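Home | News | Local | Interviews | Contact

"You could hear it before you could see it"

Friday, July 19, 2024

I'd been trying to get Libor Kollár on the phone for most of two weeks, and when he finally called back I was in the checkout line with a melon under one arm. "Is this a bad time?" he asked. It was, but I said no. We set it up for the next morning at his place in Lesthorpe, and I left the melon behind by accident.

Kollár was the shift supervisor on duty the night the Sistero warehouse burned down. You probably remember the pictures, or the smell if you live anywhere east of the river. The fire started a little before eleven in the paper storage section, and by midnight the police were knocking on doors along Zimdale Road and telling people to get out. In the end 372 residents spent the night somewhere other than home, a lot of them on cots in the high school gym. All 66 people on the late shift made it out of the building. Two firefighters were treated for smoke and released.

He's a tall man who talks slowly and then suddenly very fast, and he had clearly been over that night a lot of times in his head.

"You could hear it before you could see it," he told me. "Like somebody dragging a pallet across concrete, a long way off. I thought it was the loading crew. Then the lights on the far side went, and I knew it wasn't the loading crew."

I asked what he did first. He said he yelled. He says he had a radio on his belt the whole time and completely forgot about it for the first minute – "so much for the training" – and just ran down the center aisle shouting at everybody to go out through the north doors. The alarm came on when he was halfway down. (The fire marshal's office is still looking at the timing of that alarm, and Sistero's lawyers have told staff not to discuss it. Kollár, who quit in the spring, discussed it with me for quite a while, but most of it was stuff he'd heard from other people, so I'm leaving it out.)

What he wanted to talk about was the head count. The north doors open onto the truck yard, and that's where everyone was supposed to line up. Some did. Others went straight to their cars, and a few drove home, which I think I would have done too.

"So I'm standing there with a clipboard, and I'm four short," he said. "Then I'm three short. And it's getting hot, even out in the yard. One of them is Cameron, and Cameron doesn't have a car."

Cameron Kerr, it turned out later, had gone out the south side with the other two and walked all the way around the fence in the dark. I called him afterward and he confirmed it, a little sheepishly. "The south door was closer," he said. "I know what the sign says. But it was right there." By his guess it took them 15 minutes to get back to where Kollár was standing, because the gate by the rail spur was locked.

"I didn't hug him," Kollár said. "I wanted to hit him. Then I sat down on the curb and couldn't get up for a bit."

We stopped for a while at that point. His neighbor was running a leaf blower, in July, and neither of us could hear a thing until he quit.

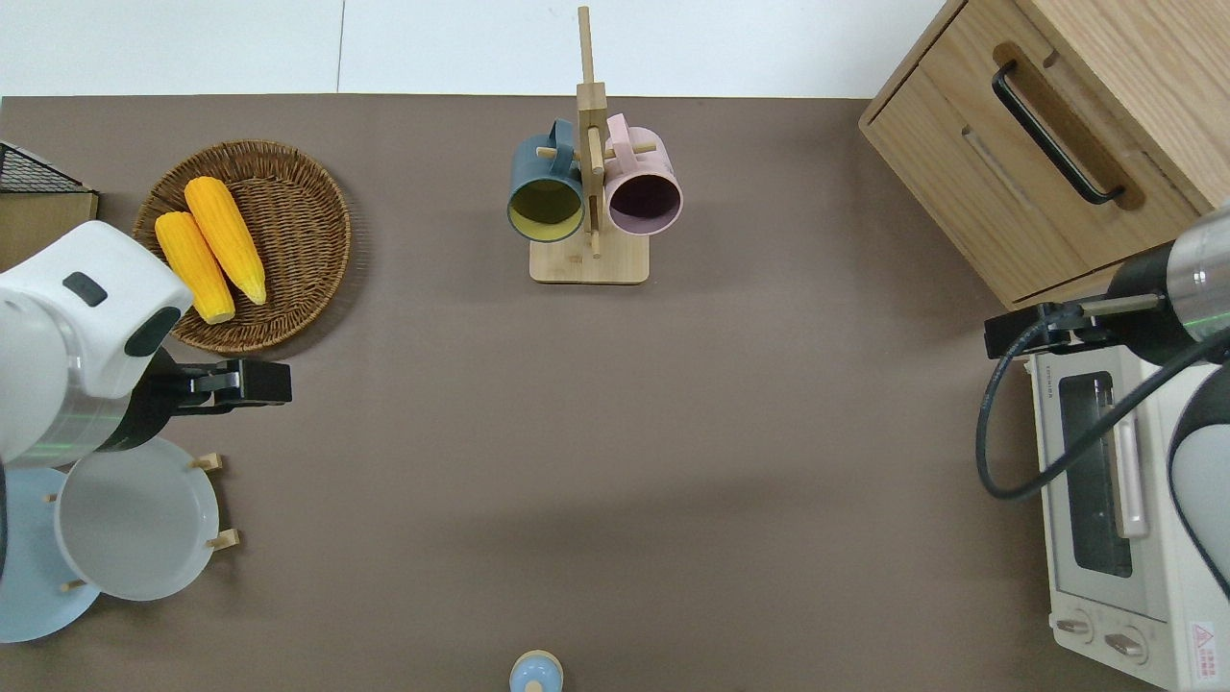 When we got going again I asked about the money. Sistero had more than 165 people on its payroll at the site, counting all the shifts, and they were paid through the end of the following month. After that it was up to each of them. Some were offered jobs at the MacKinnon plant, forty minutes up the highway, and Kollár took one for a few months before he gave it up.

"It was fine! Nice people," he said. "But every time a forklift backed up, I'd look at the ceiling. You can't work like that."

He drives a school bus now and likes it a lot more than he thought he would. The kids have asked him about the fire exactly once, and he told them to sit down.

The city council takes up the Zimdale Road rezoning in October, and the question of whether another warehouse can go on that lot is part of it. I asked Kollár if he planned to speak. He said he'd signed up already, and that Kerr was coming along too.

"They give you three minutes," he said. "I timed it in the kitchen and I'm at nine. So I've got some cutting to do."

Related stories
Zimdale Road residents ask for second air test
Locked gate by rail spur to be replaced
MacKinnon adds weekend shift
Lesthorpe school bus routes: what's changing this fall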